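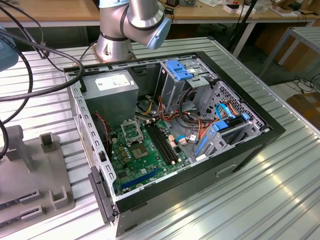 Sastik 二手台式机准系统：使用半年后的评价

先说明一点：中文不是我的母语，我学中文是因为工作，电脑方面的词汇有一部分是从说明书里学来的。如果哪个词用得奇怪，请在留言里告诉我，我会改正。

我买的东西叫“准系统”，意思是机箱、电源、主板和线材都在，但是没有处理器，也没有硬盘。卖家是 Cadmont，他们在 Bruvberg 有一个仓库，专门收公司淘汰的办公电脑，清洁以后再卖。价格是173克朗，自己去取，不用付运费。我在十一月去取的，到今天用了6个月。

我买它有一个具体的目的。我想学习自己装电脑，可是不愿意拿家里每天使用的那台来练习。所以下面的评价主要是从“适合不适合学习”这个角度来写的。如果您需要一台快的电脑，这篇文章对您的帮助可能不大。

机箱

外壳是黑色的，里面的钢架是银灰色，侧面有一排一排的小长方孔。它是老式办公机的做法：铁皮比较厚，拿起来很沉，放下的时候声音也很沉。我喜欢这种感觉。以前我用过一个很轻的新机箱，拧螺丝的时候整个架子会跟着手动，Sastik 这个不会。

侧板拿掉以后，把机箱放倒，里面的东西都朝上，电源、主板、硬盘位一眼就能找到。我建议初学者都放倒了再操作，站着的时候手要伸进去很深，螺丝掉了也很难找回来。

外框上有一个凹进去的长方形把手位。它的边缘处理得不错，我搬了很多次，手没有被割过。里面的铁皮就没有这么客气了，特别是硬盘架下面的那条边。我第一个星期就在那里划破了手指，后来一直戴薄的棉手套。

主板和处理器插座

主板是绿色的，尺寸不大，元件的距离还算宽。Cadmont 的商品页面只写“主板已测试”，没有写型号，这一点我不满意。我是回家以后自己查的，花了一个晚上。如果页面上写清楚，买家就可以提前准备合适的处理器。

处理器插座是空的，金属压框可以打开。对学习的人来说，这是整台机器里最有价值的地方，也是最让人紧张的地方。第一次压下去的时候需要的力气比我想象的大，我停了三次，每次都去重新看说明，怕自己放错了方向。练习过很多次以后，手就知道正常的阻力是什么样的。

内存插槽有2条，黑色，两端有白色的小卡扣。卡扣很紧，但是声音清楚，“咔”的一声就到位了。我觉得2条对这个用途是够的，练习单条、双条都可以。主板下边有一条蓝色的扩展插槽，我试过一张旧的显卡和一张网卡，插拔都顺利，插槽没有松动。

有一个缺点：处理器插座旁边的小电容比较多。装散热器的时候要看好位置，工具不要滑过去。我用的是头部有磁性的螺丝刀，杆要长一点的。短的那把会让手正好挡住视线，我后来就不用了。

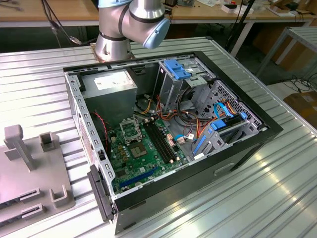 机箱放倒、侧板取下后的内部，左上方是电源。

电源和线材

电源是灰色的金属盒子，上面有白色标签。它的风扇声音不大不小，白天我不注意，夜里可以听见。放在卧室里我不推荐。

线材是我扣分最多的部分。橙色、黄色、红色和黑色的线捆在一起，从电源出来，横着经过机箱的中间。线很硬，你把它推到一边，过一会儿它又慢慢回来。每次我要碰内存，都得先用一只手把线压住。我后来买了几条尼龙搭扣，把多余的部分绑在硬盘架那一边，情况好了很多。卖家如果在包装里放两条搭扣，成本很低，可是买家会很高兴。

浅蓝色的 SATA 数据线也在里面。这种颜色我很喜欢，因为在一堆电源线中间很容易认出来。还有一条很细的红黑双绞线，走在机箱左边。请小心这条线，它没有固定得很好，我有一次合侧板的时候差点夹住它。

这些线其实是很好的教材。我请我的邻居一起来练习过，他从来没有打开过电脑。我们把插头一个一个拔下来，先拍照片，再插回去。他说最难的是主板的大插头，因为卡扣在侧面，不按住就拔不出来，用力太大又怕把主板弄弯。我同意他的说法。

硬盘架和蓝色塑料件

光驱和硬盘的架子在另外一边，上面有亮蓝色的塑料卡扣。我认为这是 Sastik 设计得最好的地方。凡是可以用手操作的零件，大部分做成蓝色，所以不看说明书也知道应该按哪里、拉哪里。我换硬盘的时候没有用螺丝刀。

不过塑料已经有年纪了。我的这台，上面的卡扣回弹比较慢，要用手指帮助它一下。下面硬盘托的蓝色把手还很结实。我问过 Cadmont 能不能单独买卡扣，他们回答很快，也很有礼貌，但是答案是不能。他们建议我去找一家叫 Bălan 的配件店，那里有时候拆旧机器。我写了邮件，Bălan 说有货的时候会通知我，到现在还没有通知。

旁边那块金属板上有蜂窝形状的孔，通风应该是没有问题的。但是灰尘也喜欢这种孔。我每个月用软毛刷子刷一次，不用湿布。

工作的地方也要考虑

这个话题和产品本身的关系不大，可是我觉得应该写。放倒以后，机箱占的面积比想象的大，还要留出放工具和螺丝的地方。我在家里的书桌上做，桌面太小，螺丝盒只能放在椅子上，结果有一次我忘记了，坐了下去。请您准备一张大一点、稳一点的桌子，灯光从侧面来比较好，正上方的灯会被自己的头挡住。

如果桌面是带沟槽的那种铝材，就要多一个浅盘子放螺丝，否则小的螺丝会滚到沟里去。盘子最好是浅色的，黑色螺丝在上面容易看见。

和别的选择比较

买之前我也考虑过另外两种办法。第一种是买全新的机箱和主板，好处是有保修，接口也新，可是价格高很多，练习的时候心里有负担，每按一下都怕弄坏。第二种是去朋友那里要一台旧电脑，不花钱，但是常常缺线、缺螺丝，或者主板已经不工作，初学者分不清楚到底是自己装错了，还是零件坏了。Sastik 这台在两者中间。它不贵，而且测试过，我装好以后如果不开机，第一个要检查的就是我自己。

Cadmont 的服务

取货很方便，仓库的人把侧板打开给我看了一遍，然后才让我付钱，这一点我很欣赏。包装只有一层纸箱，没有泡沫，坐公共汽车回家的路上我一直用腿夹着它。如果您选择邮寄，最好先问清楚包装的方法。

说明书没有纸的，网上有一份，写得简单，插图也不清楚。对有经验的人没关系，对初学者来说是不够的。我自己在笔记本上画了一张主板的图，把每个插头的颜色写在旁边，现在还贴在墙上。

优点
钢架结实，反复搬动也不变形。
蓝色的卡扣和把手容易找，换硬盘不用工具。
价格低，适合反复练习。

缺点
电源线太硬，挡住主板中间的位置。
硬盘架下面的铁边会割手。
商品页面没有写主板型号。
塑料卡扣没有地方买备件。

如果重新选择，我还会买这一台，但是会提前写信问主板型号，也会同时买好搭扣和手套。满分十分的话，我给七分，扣掉的主要是线材和说明书的分数。等 Bălan 有了卡扣，我换好以后会在这里补充，也会写那个零件要多少钱。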